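Fimatik Seam
Perception and approach planning module for wrist-camera grippers
Fimatik > Software > Perception > Seam

Overview

Seam is a software module for cells where a two-finger gripper works with pale, glossy or low-contrast parts. It takes the wrist camera stream, finds long straight features such as part edges, gaps and metal strips, and hands the planner an approach line with a confidence value. It runs on the cell controller next to the motion stack. No depth sensor is required.

Most grasp detectors are tuned for parts that stand out from what is behind them. A white part against white panels gives them very little to work with, and glare often produces stronger edges than the part does. Seam was written for that case.

Part tracking in the grasp

Once the fingers close, the tracker switches from search mode to hold mode. The finger outlines are masked out using the calibrated gripper model, and the remaining pixels are fitted to a stored outline or, if none exists, to a generic rounded rectangle. 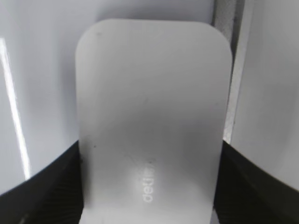
Hold mode reports three values per cycle: in-hand angle, lateral offset from the gripper centerline, and visible length. Corners carry the most weight in the fit. Straight sides are used for angle only. Surface lettering is ignored by default, as pale print on a pale part comes and goes with the lighting. It can be switched on as a secondary cue with hold.use_print, but we advise against this unless the print is dark.

If the fit drops below the threshold for 6 consecutive cycles, the module raises PART_UNCERTAIN and the planner holds position. It does not open the gripper. Release is always left to the task program.

Glare handling

Reflections move differently from surface features when the camera moves. Seam compares candidate lines over a short window of wrist motion and drops those whose path does not match the measured arm pose. The window length is set by glare.window. Longer windows reject more false lines and add delay.

A stationary arm gives the filter nothing to compare. For cells that start from a standstill, enable glare.nudge, which asks the planner for a small sideways move before the first estimate is released.

Known limits:

- Reflections that run parallel to a real edge and close to it may be merged with it. The reported position then shifts toward the brighter of the two.
- Fine repeated patterns, such as crosshatched metal, can produce many short diagonal lines. Set line.min_length above the pattern pitch. The default is 4 pitches.
- Small specks are discarded before line fitting and cannot be used as landmarks.

Centerline alignment

In search mode the approach planner keeps the selected strip or seam between the fingertips and corrects yaw before it corrects depth. Both borders of the strip are tracked separately, so one of them can be lost to shadow without ending the approach. Where the fingers hide the lower part of the strip, the line is extended from the visible section above.
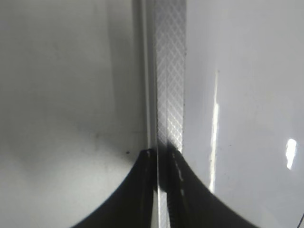
Planner interface

Seam publishes to the Trondby motion planner through its standard target channel. Users of other planners can read the same data from the plain socket output. Each message contains:

line_start, line_end (camera coordinates)
line_width
yaw_error
confidence, 0 to 100
state (SEARCH, ALIGN, HOLD, PART_UNCERTAIN)

Log replay is included. Recorded runs can be replayed against a new parameter file without the arm powered, and the two outputs are shown side by side in the Cillamier viewer. The reference parameter set for white plastic parts, supplied by Rattanakul, passes all 372 clips in our regression library.

Ordering

FS-S1 Seam, single arm license
FS-S4 Seam, license for up to 4 arms on one controller
FS-LR Log replay, separate desktop license

Gripper model files for ribbed and smooth fingertips are included with each license. Custom fingertip models are quoted on request.

Page last revised April 3, 2019. Parameter files saved before the January release must be converted with the supplied tool before loading.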